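Zweimal über die Otov

Die neue Radroute wird seit Monaten überall gelobt, und ich bin bei so etwas grundsätzlich misstrauisch. Im Faltblatt steht »Erlebnisweg mit historischer Brücke«. Erlebnis heißt meistens Gegenwind. Also bin ich im Oktober gegen neun Uhr früh losgegangen, zu Fuß, mit Proviant vom Kiosk Lorketti, der die Semmeln inzwischen auch schon teurer verkauft.

Laut Tafel am Parkplatz ist die Strecke bis Szekeres 2.687 Meter lang. Die Brücke selbst soll 290 Meter haben, was ich für großzügig gerundet halte. Mir kam sie länger vor, das kann aber am Wetter gelegen haben. Bänke gibt es auf der ganzen Strecke zwei, beide dort, wo man noch gar nicht müde ist.

Über den Belag wird im Dorf seit über 400 Tagen gestritten. Die einen wollen es glatt haben, die anderen möglichst so lassen, wie es ist. Ich gehöre zu keiner Partei, ich möchte bloß trockene Füße. Ob glatter Belag bei Frost so eine gute Idee ist, würde ich gern im Januar noch einmal besprechen.

Viel Himmel, viel Geländer:

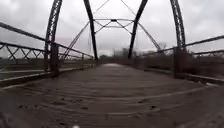
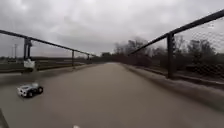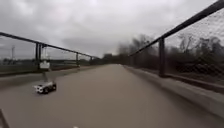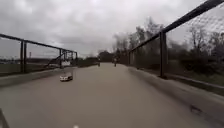
Zurück zur Frage, ob sich das lohnt. Für die Aussicht eher nicht, flaches Land habe ich auch hinter dem Haus. Zum Gehen ist es in Ordnung, breit genug, dass man einem Kinderwagen ausweichen kann, ohne sich zu entschuldigen. Das angekündigte Café Bimby am anderen Ende hatte zu, laut Zettel bis auf Weiteres. Im Faltblatt ist es mit drei Tassen eingezeichnet.

Bleibt der Zähler, den die Gemeinde so gern zitiert: 1.075 Besucher im ersten Monat. Ich bin hin und wieder zurück gegangen und vermute stark, dass ich darin künftig doppelt vorkomme. Im Frühjahr probiere ich es noch einmal, dann mit eigener Thermoskanne.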